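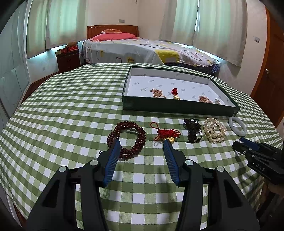 Grandparents and contact after a separation

When a couple with children split up, most of the early talks are about where the children will live and how the bills will be paid. Grandparents are often left to find out later what has been decided. We get calls about this every month, and Ok-hee Son from our family team has put together the points that come up most.

In England and Wales, grandparents have no automatic right to see their grandchildren. That surprises many people. What they can do is ask the court for permission to apply for a child arrangements order. The court will look at their link with the child, the reason for the application and any risk that it might disrupt the child's life.

Court should come last. A short, calm letter to the parent the children live with is often enough to get things moving. Say what you are asking for in practical terms – tea after school every other week, say, or a phone call on Sundays. Leave out the history of the marriage. If you have been helping with school runs, offer to carry on.

If a letter does not work, try mediation. Both sides have to agree to take part, and many cases settle in two or three sessions. Before making a court application you will usually need to attend a meeting with a mediator anyway, so the time is not wasted.

Keep a simple record of visits, calls, cards and messages. Dates and a line or two are plenty. Do not ask the children to carry messages or to say whose side they are on. Older children's wishes will be given weight, but they should be free to give them in their own way.

Parents can help too. If you are drawing up a parenting plan, add a short section on wider family, including birthdays and the long break in July and August.

Dexter Ambrosio and Ok-hee Son will be giving a free talk on this subject at our Hollen office on 24 February 2018. It starts at 10 and lasts about two hours, with time for questions. Places are limited, so please ring reception to book. Henrique Moreira can arrange a separate appointment for anyone who would prefer to speak in private.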